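Notes on the Care of a Work Table

November 10, 2020

Posted by Katia Valentini

The table in the back room has been in daily use since September, and several readers have written to ask how it is holding up. The present entry records how the surface was chosen, how it has been maintained, and which practices have been dropped. It applies to one table in one household, and readers with a different finish should consult the supplier before following any of it.

Selection

The previous table was painted white and had become difficult to keep presentable. Tea marks remained in the paint, and the front edge had worn down to the primer where forearms rest. Repainting was considered and priced. A replacement was eventually ordered through Parisi, a small furniture dealer two streets from this address, from a line sold under the name Grindar. The price was 298, delivery included. The fitting of the legs was left to the purchaser and occupied most of an evening.

Two finishes were offered in the pale wood, a gloss and a satin. The satin was selected on the advice of Sveva Longo, who restored chairs for many years and has strong views on gloss. Her position is that a high shine on a work surface shows every fingerprint by noon. The gloss sample was kept in the room for a week and the point was conceded.

A darker stain was also available. It was rejected on account of the room, which receives a good deal of light in the morning and very little after lunch. A dark table would have made the afternoons gloomier. It would also have shown dust, of which the room produces more than its share, the window being old and the street being busy.

Placement

The table was first set against the inside wall, where the old one had been. This arrangement lasted until the first long sewing job, when it became clear that fabric could not be fed from both sides. The table now stands away from the wall, with space for a chair on either side and a narrow passage to the cupboard. The passage is a little too narrow. Anyone carrying the ironing board is advised to go around the other way.

Felt pads were applied to the feet before the move. One has since come off and has been replaced with a pad from a different packet, slightly thicker, and the resulting wobble was corrected with a folded piece of card. A proper pad is on order.

Daily Care

The routine is short. At the end of the day everything is removed from the top, including those items that are certain to be needed again in the morning. The surface is then wiped along the grain with a cloth that has been wrung out well, and gone over a second time with a dry one. Crumbs and thread ends are brushed off first. A thread caught under a damp cloth will travel the whole length of the table and is tiresome to pick up.

The cloths are plain cotton, cut from worn pillowcases. Microfiber was tried for a time and set aside, having a tendency to catch on the sewing box hinges and leave lint there. Cloths used on the table are kept separate from kitchen cloths, which carry traces of grease no matter how often they are washed.

For ordinary marks, a small amount of mild soap in warm water has been sufficient. The soap in use at present is Janell, purchased in the 700 bottle, which has lasted well. A few drops go into a bowl. Soap is never put directly on the wood. After any wash with soap, the area is wiped once more with clean water and dried by hand.

Sprays and polishes

A spray polish by the name of Irkora was received as a gift and used on three occasions. The smell was pleasant. It left a film, however, which made paper patterns slide about when they were being traced, and removing it took two washes. The bottle has been passed on to a neighbor with a glass-fronted cabinet, where it is reported to be doing good work.

Vinegar has been recommended in the comments more than once. It has not been tried on this table and there is no intention of trying it.

Protection

Hot dishes do not belong on this table, and neither does the iron, even on its rest. A cork mat is kept in the top drawer of the cupboard for cups. Cutting is done on a mat as well, and the mat is stored flat on the shelf. Left on the table for weeks, it would keep the light from one part of the wood while the remainder continued to change color, and the outline could be visible for a long time afterward. The same consideration applies to tablecloths, lamps, and large books.

Small scratches are to be expected. Two have been noted so far, both from scissors, both near the window end. They have been left alone. Sveva suggests waiting a full year before attempting any repair, on the grounds that most small scratches cease to bother their owner well before then.

Inspection of the Surface

Every few weeks the top is cleared completely and looked over against the light. Viewed from a low angle, a pale satin surface gives a broad soft reflection, and marks that are invisible from the chair can be found by moving the head a little to either side. The color of the wood shifts under this treatment as well. The part under the reflection turns cool and grayish, while wood outside it keeps its golden tone. Readers who have reported a faded patch on a new table may wish to change position before contacting the dealer.
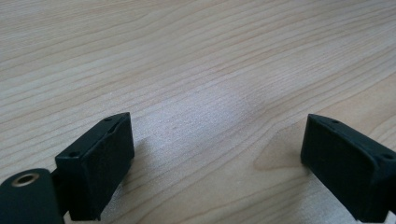 The tabletop in pale wood, with the grain running at a diagonal and the light on the finish.

The grain deserves a word of its own. It was not given much thought at the time of purchase, when attention was directed mainly to dimensions and price. In use it has proved practical as well as agreeable. Fine lines and wider, wavy ones make small blemishes harder to find, and they give the cloth a direction to follow. Pins are another matter. A steel pin lying along the grain is easily missed, and a magnetic dish has been placed at each end of the table accordingly.

The drawers of the cupboard, which have been mentioned here before and remain unsorted, will be taken up in a separate entry. Measurements of the table can be sent by email to those who have asked for them.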